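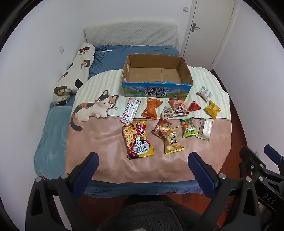
Castard hand gripper – kit and spare parts

Home-build two-jaw gripper you hold and work yourself. Designed by Ehab Zerouali for the Murkumness shared workshop, now sold as a kit. Same jaws bolt to a Kullen arm later if you get that far. Most people start hand-held.

In stock, ships Thursday.

What you get
Left and right jaw, black plastic, printed and cleaned up
Blue rubber fingertip pads, one pair fitted, one pair spare
Screws for the jaws (silver, round head, four per jaw)
Side mount, angle brackets
Trigger, return spring, pull cord
Paper build sheet. Its short. Read it anyway

Not included: camera, battery, screwdriver, the arm.

Specs
Part no. 3536
Weight built, no camera: 800 g
Max opening: 50 mm at the pads on the old jaws, wider on the current ones – see the note at the bottom
Build time: 2 evenings if your prints are from us. Longer if you print your own

What it's good for
Small light stuff. Wrapped candy, snack packets, noodle packs, soft bags that fold when you squeeze. Blue pads hold slick foil much better than the old bare tips did. Crinkly packets are the hard ones, come in flat to the surface and close slow. An empty milk carton box makes a fine drop target, cut the flaps off first. A bed works as a practice surface, blankets give a bit so you don't jam the tips. Hard tables will chew the pads.

Not for glass, knives, anything hot, or anything heavier than a full can of soup.

Build notes
Do the pivots first. Screws snug, then back off a hair. If the jaws stick open you went too tight.
Both pads must face each other square. Loosen, close the jaws on a ruler, tighten agian.
Side mount goes on last or you can't reach the pivot screws.
Keep sleeves out of the cord. Fuzzy sweaters are the worst.

Spares
Pad pair – Vasiliu rubber, blue only for now
Jaw, left or right, say which
Screw bag
Spring

Printing your own? Files come with the order. Solid infill near the pivots please, hollow ones crack and we wont replace those.

Note on versions: older jaws had shorter arms. Pads fit both, springs don't. Check the sticker inside the grip before ordering a spring, or send Ehab a photo and he'll sort it.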